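Planning a two-arm cell for food waste handling

The equipment lead at Tastside has been through two budget rounds for the company's automated scraping and sorting cells. The first came back with questions. The second was approved in March. 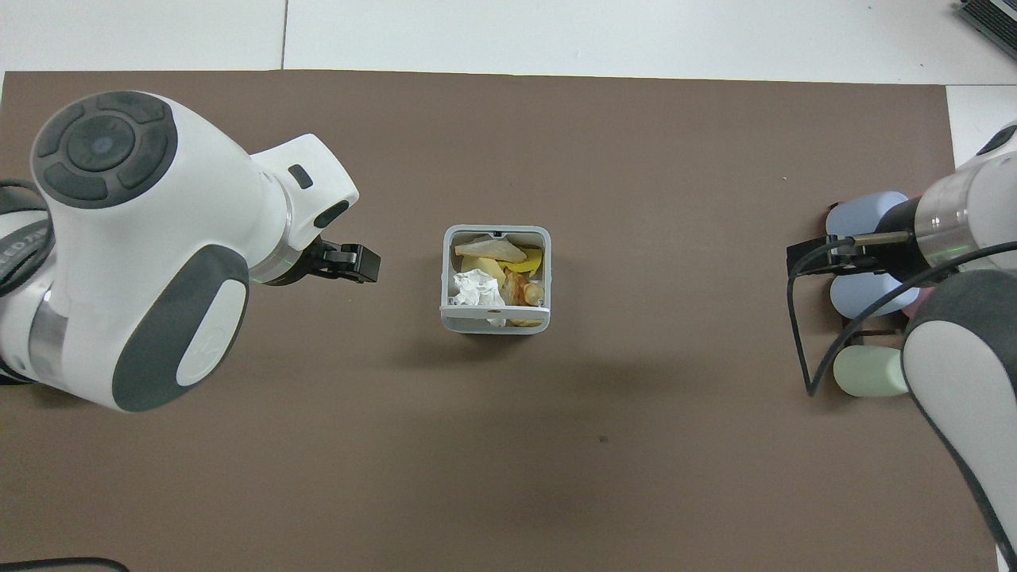
"The arms are the easy part of the quote," the lead said. "You get a price per arm and it holds. What moves is tooling, mounts, cables and guarding."

The approved plan covers 4 cells, each with two arms. Deneck supplies the arms and Junik the grippers and hand tools. Spare gripper fingers are listed at $29 a pair and were left out of the first budget entirely. "We had them under maintenance, and maintenance had them under us."

Tooling came to $806 per cell after the second quote - a figure that includes the rack but no freight.

Asked about service life, the lead was cautious. The cells are written down through 2032, with one gripper replacement assumed in that period. Food residue is the main unknown. "The arm is sealed. The tools get washed. I worry about the connectors in between, so we priced a second cable set for every cell."

Integration went to Stojanović on a fixed fee. The lead would do the same again, but would ask for acceptance tests with mixed waste - bread, peel, paper - to be written into the order before signing. Delivery of the first cell is set for a Wednesday, with the floor anchors already in.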